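To: brokomcombe-residents
Date: 2025-12-23
Subject: Re: Business rate relief and the council budget

On the list, a member wrote:

> The relief for small firms was meant to pay for itself. Can anyone
> point to a single job it has brought to Brokomcombe? All I see is
> shorter library hours.

I read the November budget papers again last night. The relief went to 89 firms. The council doesn't ask them to report on staff numbers, so there is no figure for jobs either way. Plovix did say in its letter to the council that it had taken on two people, but it didn't say whether they were full time.
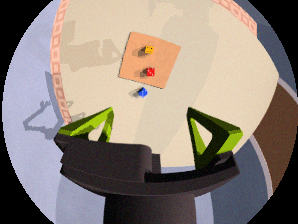

The cost is easier to find. It sits under "other adjustments" in the second table, and the library cut is in the table after it. The two sums are close but they don't match, so I wouldn't claim one paid for the other.

What bothers me more is who got it. Mansour and Dutow both have more than 200 staff across the county, and both qualified because each site is assessed separately. The shops on the high street that asked for help with rent got a leaflet.

I'd like us to put these to the council before the budget vote:

1. Publish the list of firms and what each one received.

2. Assess a firm as a whole, with all its sites counted together. 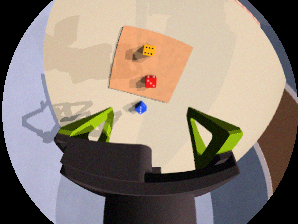 3. Put back the 16 library hours until a proper review has been done.

If you want to add anything, reply to the list and I'll send one letter in the new year.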